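Chapter 2
Collecting Demonstrations

A policy learned by imitation can be no better than the examples it is given. Before any model is chosen, someone has to decide which actions will be recorded, by what means, and how many times. This chapter deals with those decisions. Training itself is left to Chapter 3.

The running case is the Nirar set, which holds 351 demonstrations of short two-handed table tasks. Each was performed by a person holding a gripper in either hand, with no robot arm attached. The method is quick to set up and lets the operator work at a natural pace – but it also permits movements that an arm may be unable to repeat. Section 2.4 gives a test for finding such movements before they reach the training set.
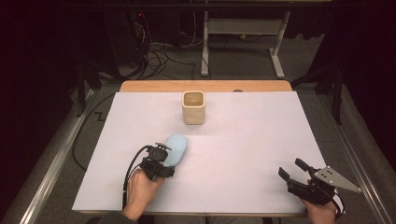
Ekwueme objects that a count of demonstrations says little on its own, and that 36 recordings with well-spread starting positions may teach more than 160 made from the same one. The objection is a fair one, and Section 2.3 takes it up by comparing two subsets of the Nirar data, drawn to those sizes.

Three terms are used throughout. An episode is one attempt at a task, from the start of recording to the end. A reset is the return of the objects to a permitted starting layout. A discard is an episode removed before training, whatever the cause. Discards should be logged with a reason and kept apart from the main set, as the Fladuretti exercises at the end of the chapter make use of them.

2.1 Choosing the task

A task suitable for recording has a clear start, a clear end and a result that two observers would judge alike.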